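The Orden Workshop: Two Arms and a Folding Table

The Orden workshop has kept a shared bench for members' automation projects for several years. Its most ambitious resident at present is Cornitine, a two-armed machine that handles tableware, built by Nesma Helmy and Urmas Avotiņš. The parts list runs to 122 lines, and the grippers have been rebuilt twice. A white folding table serves as the working surface.
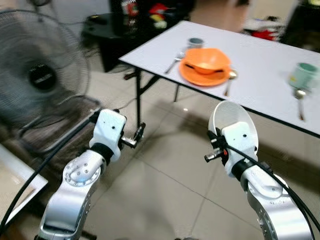 Ms Helmy is responsible for the control software, which treats each arm separately and then checks that their paths do not cross. Mr Avotiņš looks after the wiring and the mechanical work. Members may attend the evening sessions on request, provided that they remain behind the table while the arms are powered.

Cutlery has required the most patience. A plate offers a rim to grip, whereas a spoon or fork lies almost flush with the tabletop, and the fingers must close very near the surface. The builders have recorded 700 attempts since May and review the failures together. 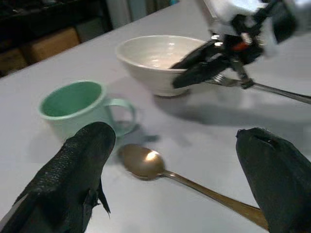 Access and enquiries

Membership of the workshop is open to residents. Applications to use the automation bench should be addressed to Belmiro Salgado, who allocates places each month.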